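Search this notebook

October 21, 2021

Toy kitchen set, sorting notes. Went through the set on the black table before Seema Dixit's order to Sachdeva goes out. Produce lives in the teal basket with the orange rim. Banana and the round orange one are in there, plus the greens.

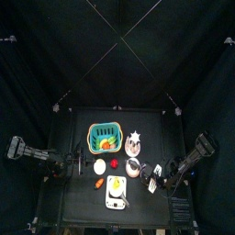

Photo: Tresteck workshop

Basket volume is fine for what we own. Weighed it full on the bench scale: 625 g. The old basket from June held less and the handle kept popping out. Keep the teal one.

Mixer next. It's the Little Chef one, white top, dark gray base, with the peach-beige bowl. I want the bowl listed as its own line in the inventory, separate from the base.
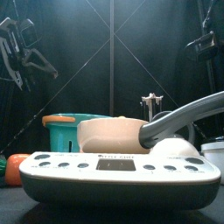
Do we need a second bowl?
One is enough for now; Seema can add a spare if the Plundia shelf ever gets its own set.

Cookware still has no box. That covers the kettle, the cup, the frying pan and the white plate. The red pepper should go back with the produce at the end of the day.
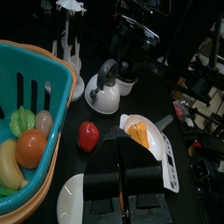 Labels: I have 29 left on the roll, order 100 more. Need 2 lidded boxes, one for cookware and one for the small food pieces. Ask Fandthorpe for the shallow kind.

3 comments · 0 shares
Contact the workshop | © Tresteck | Back to top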